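Spent the last few weeks comparing two multi-fingered hands in simulation before we put money down on either. Posting notes as a thread in case it saves someone else the time.

The two hands are the Kornex and the Sondport. Same arms, same controller (Hirano), same simulator. The only thing I swapped was the hand model and the joint limits that come with it.

The task is a handover. Left hand holds a small bottle, right hand reaches across and takes it, then puts it down in a tray. Easy to describe, and it finds most of the faults in a hand fairly quickly.

I ran 3,000 handovers per hand, with the start position of the bottle changed slightly each time. A run fails if the bottle is dropped, if the fingers of the two hands lock together, or if the whole thing takes longer than 30 seconds.

Failures: Kornex 165, Sondport 189. That is closer than I expected. The way they fail is quite different though, so the totals don't tell you much by themselves.

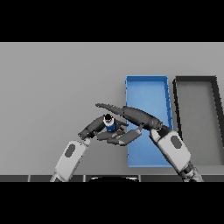 Kornex mostly fails by dropping. The thumb closes a little late and the bottle tips out before the other fingers have a proper hold. You can tune some of this away by starting the thumb earlier, but then it sometimes knocks the cap.

Sondport hardly ever drops anything. Nearly all its failures are the two hands catching on each other. The fingers are longer, and the planner treats each one as a simple capsule, so it thinks there is a gap where there isn't one.

I tried a finer collision model for the Sondport fingers. It cleared up a lot of the catching, but planning got slow enough that some runs hit the time limit instead. The totals above are with the simple model for both.

A word on the controller. Hirano was fine once set up, but the default wrist gains were too stiff for either hand. I had the same trouble with it in March on a different arm. Turn them down before you do anything else.

Someone will ask about contact settings. Friction was the same for both hands and I left it alone for the full set. I did a short extra set with lower friction and both got worse, Kornex more so. I wouldn't read much into that, the set was too small.

Cameras: none used for control in these runs. The bottle position comes straight from the simulator, so this is a test of the hands and the planner only. Adding a camera model is the next job, probably the Stondora one as we already have its calibration.

I haven't tried either hand on real hardware. Soft fingertips are the part I trust least in simulation, and both makers use them. If you own one and have done handovers with it, I'd like to know how the drop rate compares.

For now I'm leaning towards Sondport. Catching fingers is a planning problem and I can work on that - the late thumb on the Kornex looks like it comes from the linkage, and I can't change that from here.

Config files go up once I've cleaned out the local paths. The low friction runs will be in a separate folder.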